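## About Plekano

Plekano helps small shops and schools in Uronville plan what to spend on automation before they spend it. Merle Ormsby started us off after helping a neighbor sort through quotes for a robot cell (and talking her out of half of it!), and Anqi Tang joined the next March to run the budgets.

We like to begin with the little jobs, the picking up and setting down that fills a working day. We try each one with hand-held grippers at our own table, then write you a plan that covers the equipment, the spare parts, the training hours and the floor space, with a line for the things people forget, like shipping and finger pads. A first plan costs $1,385 and takes 4 weeks. If it tells you to wait a year, we'll say so kindly and still be glad you called.

Come by any Tuesday. The coffee is on, and Merle will gladly talk longer than you planned.

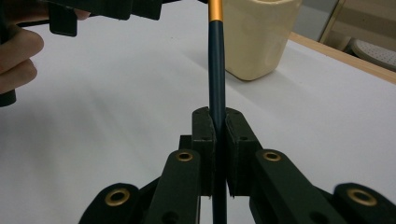

*A pen held upright in one of our hand-held grippers.*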